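Unit 2: Good Practice When Collecting by Hand

Before we get to the written rules (and I promise they're shorter than last week's), I'd like you to think about what a good recording session feels like. You're holding a gripper, you're picking up ordinary household things, and after an hour your wrist is tired and your mind has gone to lunch. Most of our rules were written with that second hour in mind!

The first rule is about the grasp. Take an object by its widest steady part, close the jaws slowly, and stop as soon as it's held. Glossy and breakable pieces deserve extra patience, and please don't squeeze harder just to feel safe. If you have to lift something at a tilt, that's fine, so long as you keep the tilt gentle and don't swing it about.
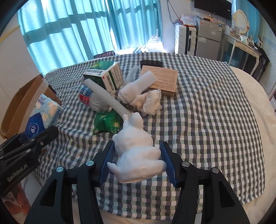

The second rule is about clutter, and here Carola Reinholz and I have argued happily for years. She likes a tidy surface; I like boxes, bottles and wrappers lying where people leave them, and the Nondby checklist lets you do either one. What it does ask is that you settle on a layout before you start and write it down. Anything private, like a letter or a prescription with a name on it, goes in a drawer first.

Our class set will be 700 recordings, shared between 2 teams. Leandro Domínguez checks the logs on Saturday, so bring yours even if it's messy. If a grasp slips, keep the recording and mark it as a slip. Please don't delete it, however embarrassed you feel.

Last updated: March
Questions? Write to Delia Figueroa, course office
This site uses cookies to remember your settings. Accept | Decline
Back to top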